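2025-10-24
文 / Nithin Lobo

社团活动室的暖气还没来，大家裹着外套围着三台笔记本，风扇呼呼响，反倒成了全屋最暖和的角落。这学期我们报了Trimitz仿真挑战赛，全程在虚拟房子里比，不用搬真机器人。我刚听说的时候有点失望（谁进机器人社不是冲着摸机器去的？），结果玩了一个多月，我现在每天下课第一件事就是跑去看昨晚的训练曲线！

先交代一下进度。我们队叫Varnum，五个人，两个写控制，两个做视觉，我负责任务逻辑和各种没人认领的杂活。比赛要求双臂机器人在一套随机生成的住宅里完成一串小任务：穿过门，走到指定房间，靠近目标物，伸手，抓。听起来像小孩子做的事，写起来真是要命。

六月选拔的时候我们只会走直线。那时的导航完全靠预先画好的路线，门一换位置就傻了，对着墙原地踏步，笑得评委把水都洒了。暑假里我们把整套东西推倒重写，现在它会先转头看一圈再决定往哪边走，遇到半开的门也肯试着侧身过去。
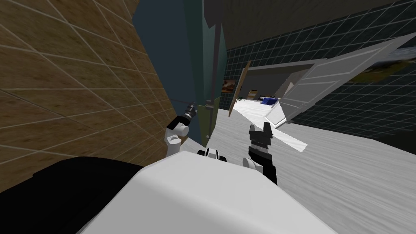
过门这一段是我最花心思的。机器人自己的肩膀比想象中宽，两只手臂还要举着，稍微算错一点，手腕就蹭上门框。我们最开始把手臂收在胸前，重心是稳了，可是摄像头视野被自己的胳膊挡掉一大块。后来改成过门前先抬臂，进了房间再放下，代码里多了一个状态，我给它起名叫“投降模式”，全队都反对，但是提交记录里已经改不掉了，哈哈。

还有身体倾斜的问题。底盘转弯的时候上半身会跟着晃，画面一歪，视觉那边就报一堆奇怪的东西，有一次非说天花板是地面。做视觉的两位同学连着熬了两晚，把姿态数据接进去做校正，现在歪着也能认出门在哪儿。我对他们佩服得五体投地！

训练我们用的是学长留下来的工作站，名字叫Akpalu（机箱上贴着手写的标签，没人敢撕）。它一晚上能跑300个回合，第二天早上我们分头看失败的那些。说是看，其实就是端着豆浆一条一条地回放，谁看到离谱的就喊一声，全屋的人都凑过去。上周那一批里成功了216个，是到目前为止最好的成绩，我截了图发给我妈，她回了一个大拇指，然后问我吃饭了没有。

抓取这边进展慢一些。夹爪两根手指张开以后，对准细的东西特别讲究角度，偏一点点就会把目标推走。我们试过让它闭着眼睛直接冲过去（效果可想而知），也试过每走一小步就停下来重新看，稳是稳，就是慢得像在散步，时间分全丢光了。
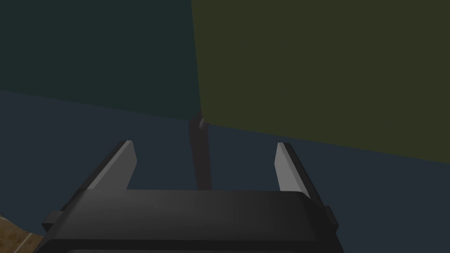 现在的折中办法是远处走快一点，进到一臂距离以内再切成小步，手指提前张到最大，最后一段只用手腕上的摄像头。这个想法是在食堂排队的时候冒出来的，我当场在手机备忘录里敲了一大段，饭都打错了。晚上改完一跑，推走目标的次数明显少了，大家在活动室里鼓掌，隔壁合唱团还以为我们在给他们捧场。

不过桌腿、支架这类细长的东西还是会干扰判断。它有时候会把支撑杆当成要抓的目标，兴冲冲地伸过去。我打算这周末给这种情况单独攒一批数据，先攒2,000帧试试，标注的活儿已经分下去了，每人每天标40帧，不许拖！（我自己昨天就拖了，今天补。）

另外说一下场景随机化。我们自己写的小工具叫Idodar，可以换墙砖、换地板、换门的颜色，还能随便往墙上挂画。写它纯粹是为了防止模型死记硬背，没想到成了社团里最受欢迎的玩具，新来的大一同学一坐下就开始装修房子，有人装出过一间全紫色的卧室，机器人进去倒是走得挺稳。

如果你也在学校里，对这个感兴趣，随时来活动室找我们，不会写代码完全没关系，我刚来的时候连终端怎么打开都要问。带件厚外套，最好再带点零食。

下次应该会写手腕摄像头标定的事，那个坑够深，得单独开一篇。今晚先把那40帧补完。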